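2026-09-13

Went to the Rosmont library tonight for the talk on forced labor in supply chains. I had promised myself I would go in with an open mind and I lasted until the second slide.

The speaker was Vignesh Joseph, who used to interview garment and seafood workers for a living and now goes from town to town telling people like us what he heard. I have no complaint about him. He was dry and a little tired, and he corrected himself twice when he got a detail wrong, which made me trust him more than the handout. The handout came from Bindeo, the auditing outfit that paid for the room. It was glossy. It said their inspectors had visited 400 work sites and found "serious concerns" at 44 of them.

I wrote those two numbers on my hand so I could be annoyed at them properly at home. What is a serious concern? A locked fire door, or a locked-up passport? The handout lumps them together. And who picked the sites? If the factory pays for the audit, and I think we all know the factory pays for the audit, then 44 is the number that got through after everybody had a chance to tidy up. I asked about this. The Bindeo woman said the visits were "semi-announced." I asked what that meant and she said the site is given a window of dates. So, announced.

Joseph told one story I keep going back to. He was talking to workers in a dormitory, people who had borrowed money to get the job and whose papers were held in an office "for safety." The manager stayed in the doorway the whole time. Every person gave the same answer to every question, almost in the same words. The report said the workers were satisfied. He said he had signed that report. He didn't dress it up, he just said it and took a drink of water.

Then of course came the part where we were asked to do something, and this is where I get sour. There was a petition. There was a pledge card with a picture of a chain on it. Sial, the clothing company with the store out by the highway, had sent a letter saying it takes these matters very seriously and expects its suppliers to follow the law. Somebody clapped! At a letter! I have written that kind of letter, back when I worked in claims. You write it so that you can say later that you wrote it.

I signed the petition anyway. I don't believe in it much. It asks the county to stop buying uniforms from any company that won't publish the names of its factories, and that at least is a thing a county can do or not do, and we'll be able to tell which. The vote is supposed to come up in November. Prandville passed something like it and I have heard both that it worked wonderfully and that it was never enforced, from people who were equally sure. I want to see a contract that was turned down because of it. One would do.

The pledge card I left on the chair. I was to promise to "shop with awareness." I'm aware already. I own four shirts from Sial and I was aware all the way home. 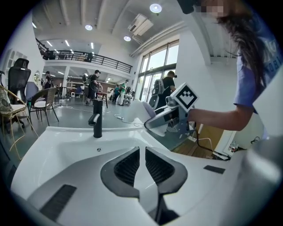

Who is supposed to check that the factory names are real once a company publishes them? The county purchasing office would do it under the petition as written, with the right to ask for proof before paying.

I got that much out of Joseph by the coat rack, after most people had gone. He thinks the purchasing office will say it doesn't have the staff. I think so too. He also said that a published list is still useful even when the office does nothing, because the workers and the people who help them can look up who buys from the place where they are. I hadn't thought of it from that end. I'd been picturing the list as something for me to read, which I wouldn't.

I'm less sure about his other point, that companies get more careful once a few of them have been embarrassed in public. Maybe they do. They may also get more careful about who is allowed in the dormitory. He shrugged when I said so and told me he'd seen both.

He gave me the title of a report, 59 pages, mostly worker interviews with the names taken out. I'm going to read it before I say anything more to anyone at church, where I have been known to run ahead of my facts. I also want to write to Bindeo and ask for the list of what counts as a serious concern. I expect a brochure back.

Rain on the drive home and the left wiper is going again.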